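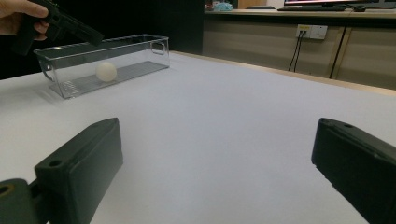
Kusuma Long Bin, clear, with ribbed base
Reviewed by Roald Nordin

I bought two of these to replace a pair of opaque drawers that held small parts, and have used them at a desk and on a shelf for five months. The Kusuma is a long, rectangular, open-top bin in clear plastic with slightly rounded corners. A gray ribbed base lines the floor. There is a handle cutout in each end.

Visibility. The walls are clear enough to identify contents from the side at normal reading distance. The rim picks up reflections under overhead lighting, which matters only if you read labels through the upper edge. Put labels lower down. An off-white ball stands out well against the gray floor. Gray washers do not, and I moved mine to a Stesholm tray with a black bottom.

Base. The ribs keep light round items from traveling far when the bin is carried level. Tilt it and they roll over the ribs as they would over anything else. Flat items such as coins and shims are easier to pick up than from a smooth floor, as a fingertip can get under one edge. Dust collects between the ribs. A dry paintbrush removes it; a cloth does not reach the bottom of the grooves.

Handles. The cutouts are molded into the ends and have no sharp flash on either of my bins. They accept four fingers up to the second knuckle. Anything smaller than the cutout can leave through it if the bin is filled to that height, so the usable depth is less than the outside depth suggests. I fill to just under the opening.

Rigidity. The short ends are stiff. The long walls bow outward slightly with a full load of hardware, and the bow disappears when the load is removed. I would not lift a heavy load by one end.

Cleaning. Warm water and dish soap, air dried. Tincuța Gavrilă, who shares the workroom, put one of hers through a dishwasher and reports light hazing on the walls. I have not repeated the test.

Compared with the Belano bin of similar length: the Belano has a lid and a smooth floor, and its walls are thicker. It costs more and is slower to use if you reach into it all day. For long-term storage I would take the Belano. For an open bin on a work table, the Kusuma is the better shape.

Not tested: stacking, outdoor use, solvents. The maker sells a divider set, part number 2364, which was out of stock when I ordered.

Rating: 4 out of 5. One point off for the height of the cutouts.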